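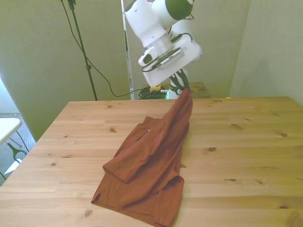 # Trundum FH-4 Garment Handling Cell

The Trundum FH-4 is a single-arm bench cell for picking up, lifting and refolding soft goods. It ships as an arm with a two-finger gripper, a wooden work table, a post-mounted camera and a controller running Havdale cell software. Part number 1646 covers the full set. Part number 683 is the gripper service kit, ordered separately.

## Setup

1. Place the table so that its rear edge is close to a plain, light wall. Patterned walls slow down the cloth outline step.
2. Bolt the arm base to the floor plate. Torque values are on the card inside the controller door.
3. Stand the camera post behind the far edge of the table and tighten both knobs by hand.
4. Tilt the camera until the near corners of the tabletop show in the preview.
5. Run table calibration from the Havdale menu with nothing on the table. Repeat it any time the post or the table has been moved. 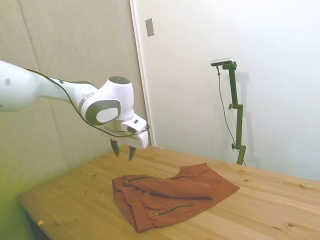 The tabletop is oiled pine and should stay that way. Varnish produces glare under ceiling lights, and thin cloth slides on it. Knots in the boards do not affect calibration.

## Cable routing

The gripper cable runs outside the arm. Leave enough slack at the wrist for a full turn in either direction - a cable tied tight here will fail at the connector first. Check it at the end stops in slow mode before the first production run. The loop must clear the fingertips at every wrist angle.

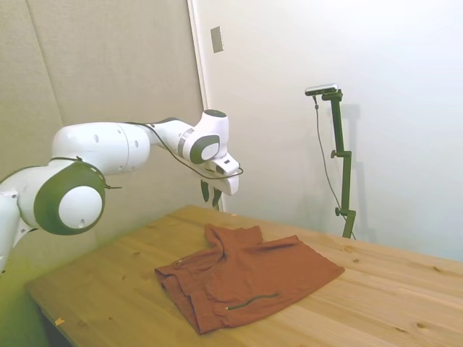 Height above the table is set in software. Start with a 6 mm approach offset for knits and reduce it for thin woven cloth. If the fingers close on air, lower the offset one step at a time. Zippers and snaps are safe to grip at the default force, but they wear the pads faster than plain cloth.

## Routine care

| Task | Interval |
|---|---|
| Wipe finger pads, remove lint | Every shift |
| Check post knobs and camera tilt | Weekly |
| Inspect gripper cable | Weekly |
| Replace finger pads | Every 4 months |
| Re-oil tabletop | Yearly, or when dry |

Clean the pads with a damp cloth only. Solvents harden the surface and the grip becomes unreliable on smooth fabric.
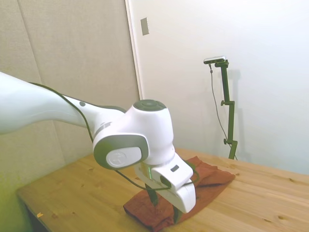
*Gripper fingers down in the cloth, camera post behind the table.*

## Replacing the finger pads

Park the arm, switch the controller to Service and wait for the brake click. Remove the two screws on each finger, slide the pad off and fit the new one with the notch facing inward. Stikent pads fit without an adapter. Ingvarsson pads need the spacer from kit 683. Run the finger-close test afterward and save the new zero position.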